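### 3.2 The round table

I should say something about the table first, as it ended up shaping the whole study more than I'd planned. When Shuzhen Jiang and I set up the room at Botcombe we had two rectangular tables left over from the Dendholm work, and I was all for using those. They're easy to measure, you can mark them off in squares, and everyone knows which side is theirs. Shuzhen wanted a round one. We argued for most of June and she won, and I've come round to it (sorry).

What changed my mind was watching where people put things down. At a long table, our visitors kept to their own edge and hardly ever reached past the middle. Round the big one they wandered. A thing set down by one person would be picked up from quite another side, and small items drifted a long way from whoever had last used them – the cleaning spray was terrible for this, always over by the rim when you wanted it. We logged 2,034 put-downs over 300 visits, and I've sorted these into "near rim", "far rim" and "middle" as seen from the door.

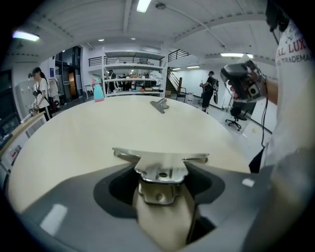
**Figure 4.** The round table at Botcombe, with the spray bottle near the rim and people standing close by.

The pale top helped too. Dark or shiny things show up well against it, so Ludmila Hrnčiar, who did nearly all the second coding, could usually settle a put-down without asking me. Small metal pieces were fine. The see-through bottles gave her more bother, and we agreed early on to go by the base and ignore the trigger, which can point any way at all and made the first batch of codes a mess.

Of the full set, 762 put-downs were at the near rim. I'd expected many more! My guess is that a round edge gives you no corner to tuck things into, so people push them further in to feel safe about them, but I can't show that from these data and Ludmila doesn't agree with me anyway. She thinks it has more to do with standing. We had no chairs at the table, and a person on their feet leans in further than one sitting down.

To check how steady the coding was, we both went back over 100 put-downs without looking at our first answers. Most of the trouble lay between "middle" and "far rim", where the curve makes it hard to say which one you've got. Those cases are listed on their own in Section 3.4.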